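Reserve service and back pay after an overturned charge
Posted in: Service life > Pay and discipline

My brother was a full-time reservist at Clestley and was charged over an absence of 9 days. His pay was stopped from the first day he was gone. He was found guilty at a summary hearing, appealed, and the finding was quashed in September. The unit now says he will get his pay back for the time he was held and the time he was on restricted duties, but not for the 9 days. He thinks that if the finding is gone then all of it should come back. It comes to a bit under 2000 in total, so worth chasing. Who decides this, and does he have to go through the unit first? He has left the service now and moved to Skivgate, so he can't just walk into the office.
Poonam Kanaujia

2 replies

Quang Đoàn
I was a pay clerk for a long time, though I have been out for a while, so check this against the current rules.

There are two separate things here and they often get mixed up. One is the charge. The other is whether he was present for duty. Quashing the finding deals with the first. The pay office may still say he wasn't at work on those days, and they can hold that view without calling it an offence. What matters is why it was quashed. If it was because he had permission to be away, or was ill and had reported it, he has a good case for the full amount. If it was a fault in how the hearing was run, it is harder.

He should ask in writing for three things: the appeal decision with the reasons, a copy of his pay statements for the months affected, and the name of the person who made the decision on the 9 days. At Ganby we had a man wait 167 days because he kept ringing up and nothing was ever written down.

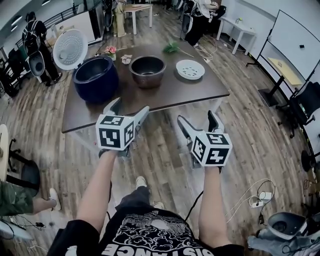 Once he has the papers he can put in a formal complaint about pay. Having left doesn't stop him, but there is a time limit and it may be running from the date of the decision letter, so he should find that letter tonight if he can. Send it to the last unit and keep proof of posting. If he has a solicitor from the appeal, ask them to look at the draft before it goes.

Also check that his pension record was put right. Ours usually needed a separate form.

Vakulenko
Same thing happened to me, but I only lost 2 days so I left it. Got the rest back in the end with tax taken off wrong. Tell him to check the tax code.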